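How I Get a Question Onto the Drulstead Town Council Agenda

I've done this four times now, and the first try was a mess, so let me save you some trouble! 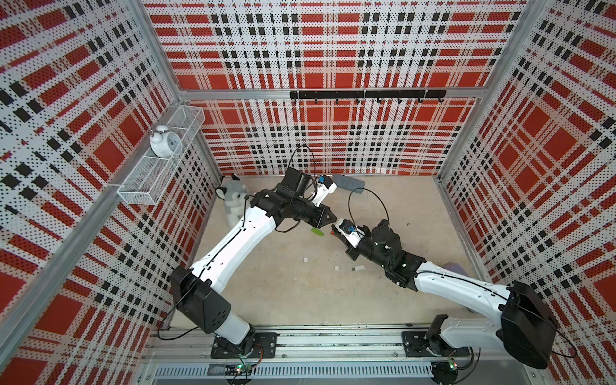 Marcelle Tessier wrote in to ask whether you need to belong to a party or a residents' group first. You don't. Any registered voter in Drulstead can file, and renters count too.

Start with the petition sheet (the clerk's office has a stack by the door, or they'll email you one). You need 200 valid signatures. I always collect extra, because people forget their address or sign twice – on the Fingate Road crossing petition I turned in 343 and still sweated over it.

Write your question in one sentence. Mine used to run half a page, and the clerk sent two of them back. "Will the council fund a crossing at Fingate Road this year?" went straight through.

Drop it off at least 15 days before the meeting, and get the copy stamped. Then email your ward member. Mine is Brayden Turcotte, and he likes to see the wording early (I don't vote for him, but he does answer).

On the night, sign in before 6:30 p.m. You get three minutes at the microphone, plus one follow-up, so keep a short one ready. The December meeting fills up fast with budget people, so I'd aim for another month if you can.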